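The Lavbridge Road

The bus let Domnica Cârstea off at the bottom of the hill because the driver would not take it up to Anthorpe after the rain. He said it would hold, and then he said it might not, and then he opened the door. She had one suitcase and a box tied with cord. She carried the suitcase a little way, set it down, and went back for the box. She did this until she reached the first houses.

Her aunt's house was the fourth on the left. Marisol Nina, who lived across from it, had the key and came out in slippers when she saw the suitcase standing alone in the road.

"You're the niece," she said.

"Yes."

"She told us you were taller."

They went in together. The house had been shut since February and smelled of it. Marisol opened the kitchen window and hit the frame with the side of her hand to get it past the place where it stuck. There was a calendar from the Leite feed store by the door. On the table was a letter from the county, number 2358, dated July 7, 2023. Marisol had opened it.

"I thought it could be urgent," she said. "It's not. They want to know if you're keeping the well."

"Do people usually keep it?"

"Some do. Baltazar filled his in and now he comes over here for water."

Domnica read the letter twice. If she kept the well she owed a fee of 80 dollars. If she closed it she had to pay a man to do it and another man to look at it. She folded the letter and put it under the sugar jar.

Baltazar Espinoza came in the evening with two empty jugs. He stopped when he saw the light on. He was a heavy man of seventy or so and he took his hat off in the doorway and kept it off.

"I used to just walk around to the side," he said. "I can go somewhere else."

"Where?"

He thought about it. "Aurelio has a well, but I don't speak to Aurelio."

She told him to go around to the side. She heard the pump handle going for a long time. It needed oil. When he came back he was breathing hard, and she asked him to sit down, and he did.

He told her about the sale. A company called Kistusel had been up in the spring, asking about land. They had offered her aunt 3000 dollars for the lower field and she had said no. They came back and offered 4000, and she had said she would think about it, and then she went into the hospital.

"What did they want it for?"

"Parking," Baltazar said. "They said there'd be something to park for later."

"Did you sell yours?"

"Aurelio Ledesma sold his. It was half mine. That's why I don't speak to him."

In the morning she walked down to see the field. It sloped more than she remembered. The grass was up to her knees and there was a row of old pear trees along the bottom, most of them leaning the same way. A man was standing on the far side of the fence with a dog. She knew it was Aurelio because he did not come any closer.

"Your aunt let me pick these," he called.

"Then pick them."

"They're not ready yet."

"All right."

He stayed where he was. The dog lay down. After a while he asked if Baltazar had been by, and she said he had, and he asked how his breathing was.

"Not good," she said.

Aurelio nodded. He said he had half the money in an envelope and had kept it in a drawer for months, and that Josiane Fleury at the post office had refused to carry it across the road for him. She told him it wasn't mail if you could see the man's porch from your own. He asked Domnica if she would take it.

"No," she said. "But you could bring it to my house. He comes for water at six."

She went back up the hill and called the county from Marisol's phone. She said she would keep the well. The woman who answered asked her to spell her name, and then to spell it again.

That afternoon she unpacked the box. There was bread left from the trip and Marisol had brought a pot of beans. She oiled the pump and wiped down three chairs. Just before six she heard the handle start up on the side of the house, and a minute later there was a dog at the front step. She took down the plates.

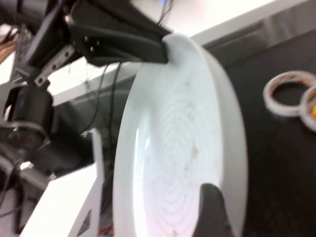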